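Gosling
Is ironing pillowcases and smocks a real chore or a punishment? I fold on the bed and call it done.

Sketari
Folding on the bed is how you get 24 wrinkles for free. Use a table.

Brusance
Disagree – a bed is just a table with lower expectations.

Gosling
Fine, today's blue cloth, plus the room it has to live in.

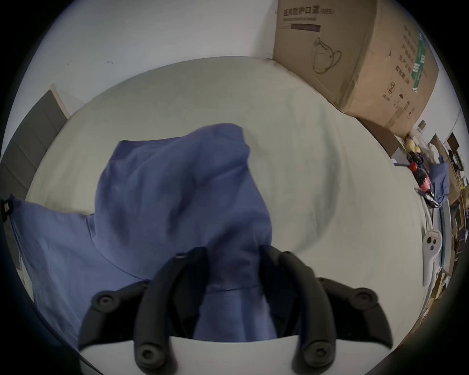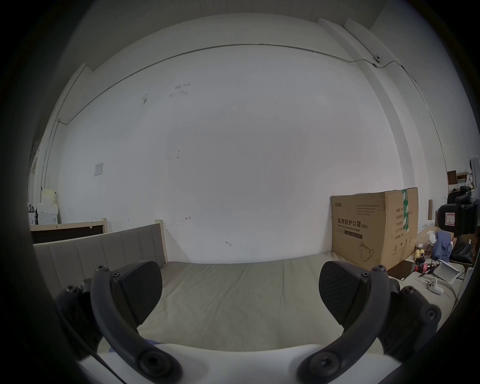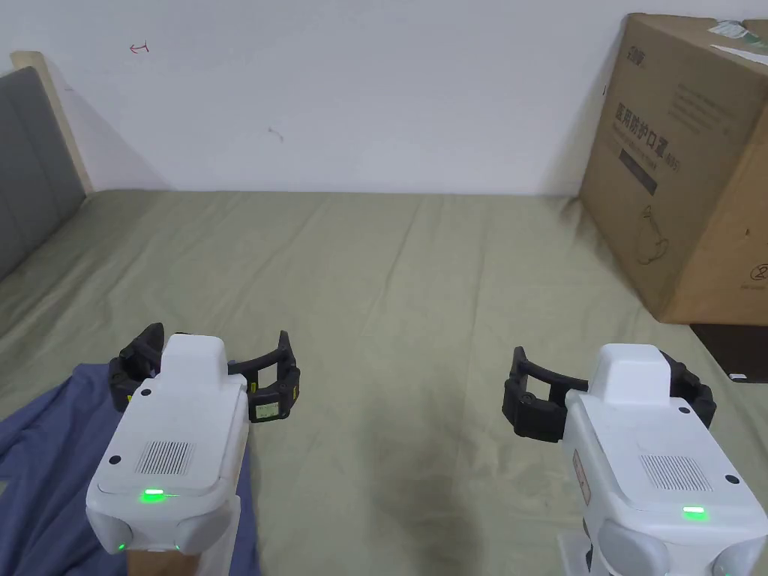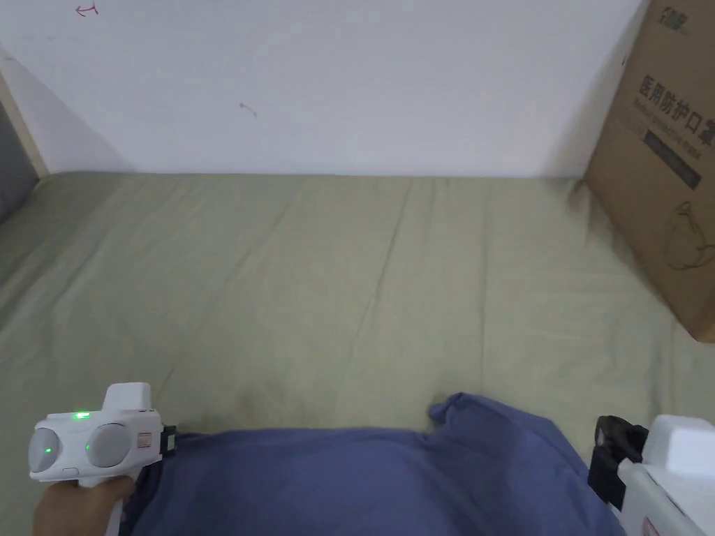 Flamano
Still with Sketari. Five minutes at a table, two if you skip the sleeves.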